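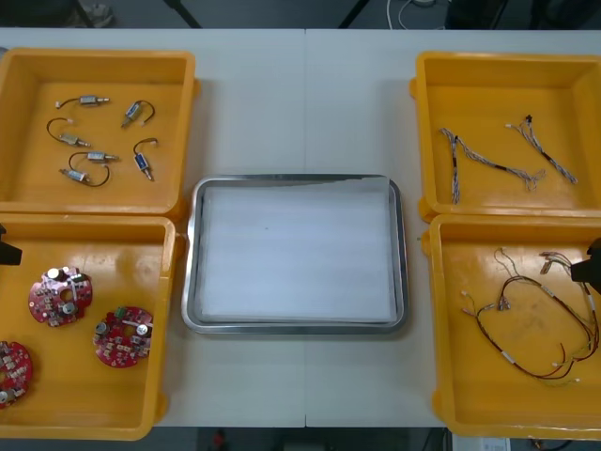
Can a machine do a morning's work on the shop floor yet? Parts of one, if the work is dull enough and the parts are stiff.

Circuit boards are stiff. Wire harnesses are not, and a harness in a yellow bin has the manners of wet spaghetti. I spent two days in May at Grumitz, where they make control boxes, and watched people pack kits by hand. A good packer fills 237 trays in a shift and grumbles about the radio throughout.

The sales people at Clevumia tell me robots will be doing this within 20 months. They said much the same about folding towels – and mine are still in a heap on the landing. I would happily hand over both jobs. For now I'd keep the packers, and let them choose the station.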